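Home | Projects | Reports | People | Contact

We use cookies to remember your settings. Accept | Manage

Intermittent tracking loss on hand-held grippers: project report
Lewis Moncrieff and Rhona Dow, Menzies group
Mar 26, 2021

1. Background

Our project was meant to compare two ways of cleaning up hand-held gripper recordings before training. We did not get that far. Much of our first batch came back with the position of the right gripper jumping, sometimes by the width of a table, and we spent the rest of the term finding out why. This report covers the fault only.

The batch held 3,000 recordings. After the Murov software had processed them, 2,805 were accepted. We took that as a good result and started training. The policy learned a sideways jerk just before each grasp. When we went back and plotted the paths by hand, 585 of the accepted recordings had at least one jump in them. The software only rejects a recording when tracking is lost completely, and a short loss gets filled in with a straight line.

2. How the work is done

An operator holds one gripper in each hand and picks up, turns and puts down objects. Marker cubes on the grippers give their position. Several people record in the same room.
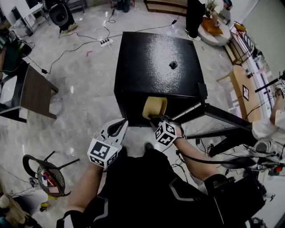 Both pictures are from the recording room.

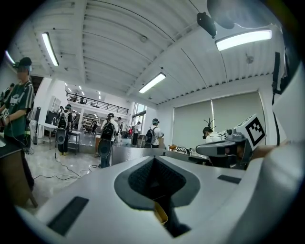
3. What we checked first

We suspected the lighting, as the ceiling lamps reflect off shiny surfaces. Repeating a set of grasps with the blinds down and half the lamps off made no difference. We then swapped the left and right grippers. The jumps moved with the gripper, so it was the tool and had nothing to do with the hand or the side of the room.

Cor De Bruijn asked whether we had looked at the time stamps before blaming the markers, and said that a cable fault and a hidden marker give much the same plot if you only look at position. We had not looked.

4. Cause

The time stamps showed gaps of up to 98 milliseconds, always when the wrist was turned inwards. The plug on the Padmont cable was loose in its socket. Turning the wrist pulled on it, frames were dropped, and the software joined up the two ends.

5. What we changed

The cable now has a clamp at the handle and a longer loop. We added a check that rejects any recording with a gap in the time stamps, and we removed the affected recordings. Retraining is not finished, so we can't say yet whether the jerk has gone. The older recordings from September have not been checked.

Related reports
Gripper finger wear over one term
Tollex arm: emergency stop wiring
Notes on marker printing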